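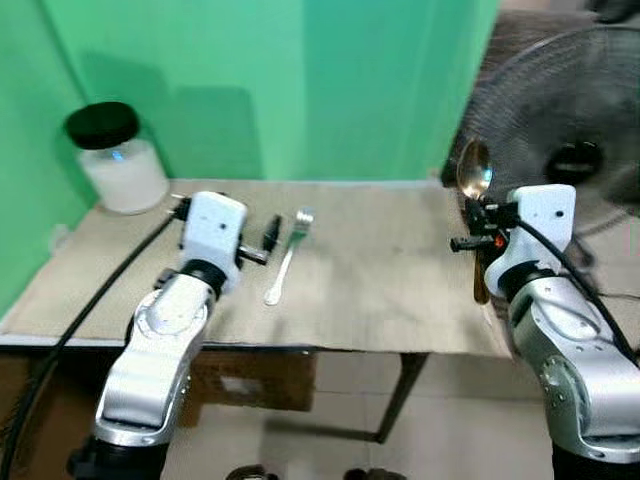 Two arms over a sheet of cardboard

Clirero adding a second leg, worth it or skip?
Board: Live Shows and Touring
February 2022

pedalsteel_pam
So the Clirero dates got stretched into May and my sister-in-law wants to go in on four seats. The headliner has put out one single since the last time they came through, and it's the kind of song you forget while it's still playing. I saw them on the first leg. Good band, decent sound, home by 10:30. Is there any reason to believe the second leg is a different show? The announcement says "reimagined," and I've been buying concert tickets long enough to know that usually means new shirts.

dustyboots77
It means new shirts and a new backdrop. I'd skip it.

gravelroad_gary
I wouldn't go that far. Larasati Kwok is opening every date on the second leg and she wasn't on the first. That's a real change. She did a short set at Troncoso last summer and the crowd knew the words.

dustyboots77
The crowd knew the words to one song. I was there too. The other four or five got polite clapping and a line at the beer stand.

gravelroad_gary
We must have been standing in different places.

nosebleed_section
What are they asking for the seats? Pam, that matters more than the opener. Around here the arena has gone to that system where the price moves while you're looking at it. I had two in my cart for the last thing I tried to see, went to get my card out of my coat, and came back to a different number.

pedalsteel_pam
Lower bowl is bad. Upper level starts low enough that I'd consider it, and then there's a $20 fee per seat that shows up on the last page. Parking is extra and you have to buy it ahead. So the cheap seats aren't.

merch_table_mike
I sold shirts on a regional run a few years back (different act, nobody you'd care about) and I'll say this about second legs. The band is usually tighter. The first few weeks of any tour, people are still missing cues and the lighting guy is guessing. By the time they add dates, everybody has it down. If you liked the first leg you'd probably like this one more.

dustyboots77
Or they're worn out and phoning it in. I've seen that version plenty.

merch_table_mike
Sure, that happens. It happens on first legs too.

fiddle_n_steel
Question for anyone who follows this closer than I do. The announcement calls the album "the most requested record of their career." Requested by who? Radio? Fans writing in? I looked for a chart number and couldn't find one on the tour page or anywhere else they post.

nosebleed_section
That's the tell for me. When a record does well they give you the number. When it doesn't they give you an adjective.

gravelroad_gary
You people are hard to please. It's a country show. You get a beer, you sing along, you go home.

fiddle_n_steel
For upper level plus the fee plus parking I'd like to know what I'm singing along to.

pedalsteel_pam
Gary, I take your point, and I do like her voice. Has anyone heard the Fleria record all the way through? That's the one she'll be pulling from.

capo_on_two
I have it. Side one is good. Side two has three slow ones in a row and I've never made it to the end without getting up to do something else. The steel playing is nice throughout. I don't think those slow songs are going to carry in a hockey arena with people still finding their seats.

gravelroad_gary
They carried fine at Troncoso.

capo_on_two
Troncoso is outdoors and people bring blankets. Put her in a 2000 seat theater by herself and I'd buy a ticket tonight.

nosebleed_section
Same. The Inus would be perfect for her. It holds 3000 with the balcony open and I've never had a bad seat in the place. I don't know why they'd rather have her play to half a room at 7:00.

merch_table_mike
Because an opening slot sells records and a theater date has to sell itself. The headliner's people pay for the trucks. I'm not saying it's good for the audience.

dustyboots77
So we agree it isn't good for the audience.

merch_table_mike
I said I'm not saying it is.

backrow_betty
My husband and I went to the first leg and had a lovely time, for what it's worth. The encore was long and they did the old train song. I didn't find it overpriced, but we bought the day they went on sale. I would not pay what they want now.

pedalsteel_pam
Betty, did they do the acoustic part in the middle? They cut it at ours and I never found out why.

backrow_betty
They did, two songs on stools. It was my favorite part of the night. Maybe yours ran into the curfew?

pedalsteel_pam
Nobody said a word about a curfew, they just went straight to the loud stuff. All right. I'm going to tell my sister-in-law upper level or nothing, and I'm not buying until the week of. If it's really selling the way they claim then I'll miss it and I'll live.

dustyboots77
It won't be selling the way they claim.

gravelroad_gary
I already got mine. Section 114. I'll report back in May.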